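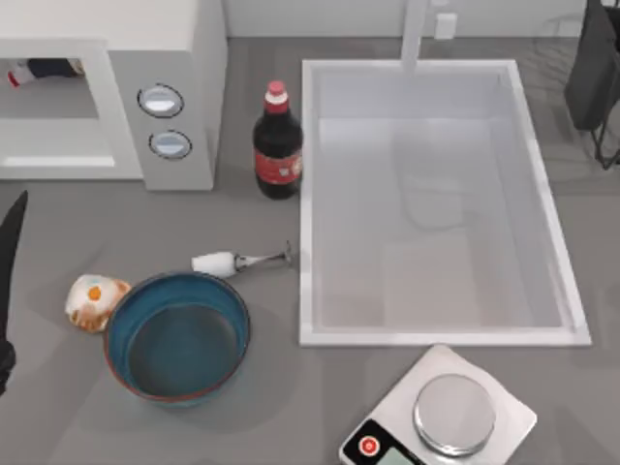 Session 3: What kitchen advice is worth
Notes for the evening course in household reasoning, Wirkivton
Instructor: Nasrin Mahmoudi

1. Where the advice comes from

Most of what people believe about running a kitchen reached them without a source. A parent said it, or it was printed on a calendar, or a magazine needed to fill half a page. I am not saying all of it is wrong. I am saying that age is no evidence. A tip repeated for sixty years may only mean that it costs so little to follow that people never bother to check it.

For this session we treat each tip as a claim. Who made it? What would we expect to see if it were false? Has anyone looked?

Read the first chapter of Palumbo's course reader before you come. He is kinder to grandmothers than I am, and you may prefer his version.

2. Three claims to argue over

Claim A. Searing meat seals in the juices.
You can test this with a scale. Weigh the raw piece, sear it, finish it in the oven, weigh it again. Do the same with a piece that was never seared. If the crust were a seal, the seared piece should lose clearly less weight. Listen to the pan, too – the hissing is water leaving. People who like seared meat like the brown crust, and that is a fine reason to do it. It is a different reason from the one they give.

Claim B. Salt makes water boil faster.
Salt raises the boiling point. At the amount anyone would put in pasta water the change is tiny, far too small to matter to dinner. The burst of bubbles when salt goes into hot water is what fools people. They saw something happen, and they gave it the wrong name.

Claim C. A spoon in the neck of an opened bottle keeps it fizzy.
This one refuses to die. Part of the trouble is that opened bottles kept cold hold their gas fairly well anyway, so the person with the spoon always gets a good result. Ask what the bottle without a spoon was doing. Usually there was no such bottle.

3. The missing comparison

Claim C shows the most common fault in home testing. Somebody tries the tip, the result is acceptable, and the tip gets the credit. Without a second bottle, a second loaf or a second pot, you have learned very little.

Keyvan Ghorbani brought a good case to an earlier group. His family put a slice of bread in with the cookies to keep them soft. He swore by it. Then he ran two tins side by side, and the bread tin did come out softer. So we keep that one, with a note that he baked a single batch and knew which tin was which when he bit into them. It is better than nothing. I would not bet a paycheck on it.

4. Surveys, and why I distrust ours

In September we sent a form to households in Wirkivton and Clullthorpe asking which tips they followed and whether they worked. We got 218 forms back from 426 sent. Please do not quote the results outside this room. The people who answer a form on kitchen tips are the people who like kitchen tips. And "does it work?" is a poor question to put to someone who has done a thing every week since childhood. I wrote the question, so the blame is mine.

One respondent told us that every one of the 14 tips on the list worked. Two of those tips contradicted each other.

5. Expert voices

Credentials help, but they help less than they should. Gunnlaugur Ladefoged cooked in restaurants for most of his life and will talk to us in the second hour. Ask him anything about timing, heat or knives and I would trust the answer. Ask him why a method works and you may get the same story your uncle tells, in a firmer voice. He knows this and has agreed to be argued with.

Be just as careful with my side of the table. A chemist can explain why something ought to happen and never notice that, in a real pan, it doesn't.

6. Homework

Pick one tip you follow. Write down what you expect before you start, and do not change it later.

Run the test with and without the tip on the same day, with the same ingredients.

Get someone else to judge, and do not tell them which is which. Elaheh Golestani suggests colored stickers under the plates.

Report a boring result if you get one. I expect most of them to be boring, and I will grade those just as high.

One page, handwritten is fine, due 31/05/2024. Leave it in the box outside the Judach room. If your tip involves raw eggs, poultry or home canning, see me first – those rules are about safety, and a single lucky test at home proves nothing about them.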